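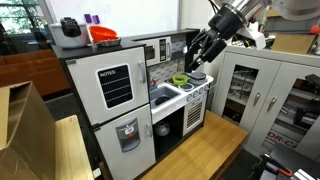
Stornholm tapes, transfer log – 26 October 2023

Picking up at reel box 18. Soap ran 1,604 episodes, we hold masters for 456 of them, rest are off-air copies or gone. Today = the Olteanu years, the ones with the old lead actress.

Deck 2 cleaned, heads ok. First tape tracked fine after a bake. Second one shed oxide all over the guides, stopped it, cleaned, tried agian at the slow setting. Got the whole episode bar the end credits. Will take the cast list from the script binder, it's the same that week I think – check.

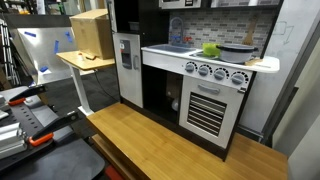

Play kitchen, sink and faucet side.

Audio: hum on left channel from the hospital episodes onward. Is it on the master or is it us? Swapped cables, hum still there. Played the Brastov test tape, clean. So it's on the master. Leave it, note it, don't filter the preservation file. 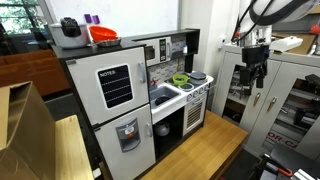
Tsz-kin Lau thinks the hum came in when the show moved to the Sostov studio in June, and says to compare the last tape before the move before writing anything in the catalog.

Fair. Pulled that one, it's in box 17, label peeling. Needs baking first, so tomorow.
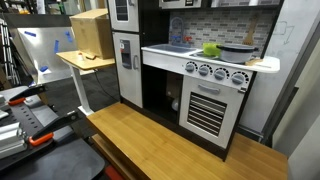

Also the wedding episode has two different edits under one number. Long one has her full speech, short one cuts to the theme early. Captured both, suffix A and B. 26 tapes left in this batch. Deck 1 still chews leaders, don't use it.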